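Pistol grip (handle) 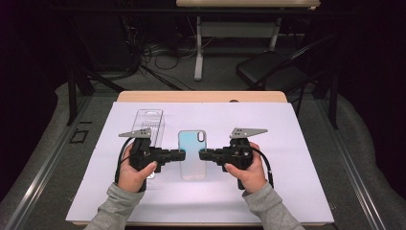
A pistol grip is an upright or slightly slanted handle that is held in the fist, leaving the index finger free to work a trigger or switch. It is found on drills, glue guns, garden sprayers and a good many other things people keep in the garage, and most of us have used one without ever learning its name. The thumb usually wraps around the handle while the index finger rests at the trigger, as with the pair of black hand-held grippers shown, one held in each hand. The slant varies from maker to maker – the Dellia hand sprayer, for one, leans back 20 degrees, and its owners tend to be quite fond of it.

Handle size matters a great deal to comfort, and writers on the subject have never fully agreed about it. Stanisława Walczak, in her handbook for tool makers, favored a fairly slim handle with a soft covering, while Nuria Zabala preferred a fuller one that spreads pressure over the palm.

See also: Trigger switch; Tool handle; Spray nozzle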